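Last updated: Thu 31 October

Varker Motion Planner review: three weeks on a two-arm bench

We bought one seat of Varker at the end of September to replace the planner that came with our arms. The job is tidying: pick small household things off a mat and put them on a shelf, with both arms sharing the same space. The old planner treated the second arm as a fixed obstacle, so one arm was always parked while the other worked.

Install was easy. The arm description files loaded without changes, and the collision editor is the best part of the package. You draw boxes for the walls and shelf boards, set a margin, and see the blocked volume right away. I set 20 mm for the shelf and left it there.

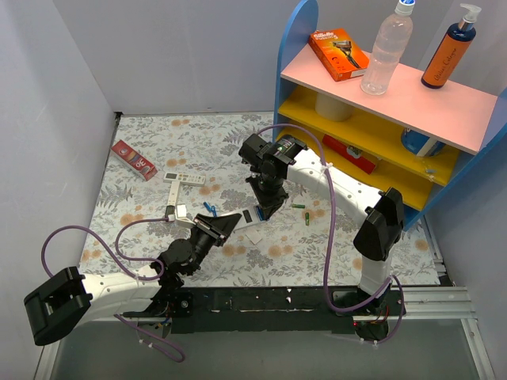
Does it handle thin objects like a razor or a pen?
With the default grasp settings, poorly. Turn on "narrow grasp" and lower the approach speed, and it does fine.

I ran 100 picks with the defaults and got 72 good ones. Most of the misses were small flat items, where the planner picked an approach angle that put the fingers into the mat. Batteries were fine. Boxes were fine unless they were lying close to a wall.

Planning for both arms together works well. When the paths cross, one arm slows down and lets the other through. It does get slow near the shelf, and 3 times it gave up with "no valid path" when I could see one. Running the same request again fixed it each time.

The logs are weak. You get an error code and a time stamp, and the codes are not all in the manual. Kostell's planner is better here, though it costs more and only plans one arm at a time.

Cables are not modeled at all. I added a fat cylinder around each forearm to stand in for them, and I would like to see a proper option in the next release.

I'm keeping it. If you only have one arm, the free planner you already have is probably enough.

We use cookies to remember your settings. Accept | Manage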